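Chapter 2
Choosing and Testing a Gripper
Birdie Doucet

A gripper is selected for a task, and its value can be judged only against that task. Before any arm or controller is compared, the engineer must decide which objects are to be handled, how they will be presented, and what counts as a failed grasp.

This chapter compares two parallel-jaw designs, the Javeo and the Takagi, over 4,000 grasp trials. Section 2.1 covers finger shape and opening width. Section 2.2 treats camera placement, with attention to how much of the work surface the fingers hide from view. The Telter controller is used throughout, so that differences in the results may be assigned to the grippers alone.
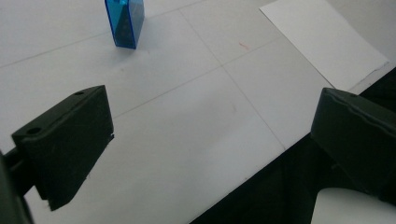
Figure 2.1. Open fingers over a white work surface, with a blue plastic container at the far side.

Readers should review the terms "stroke," "payload," and "compliance" before starting Section 2.1.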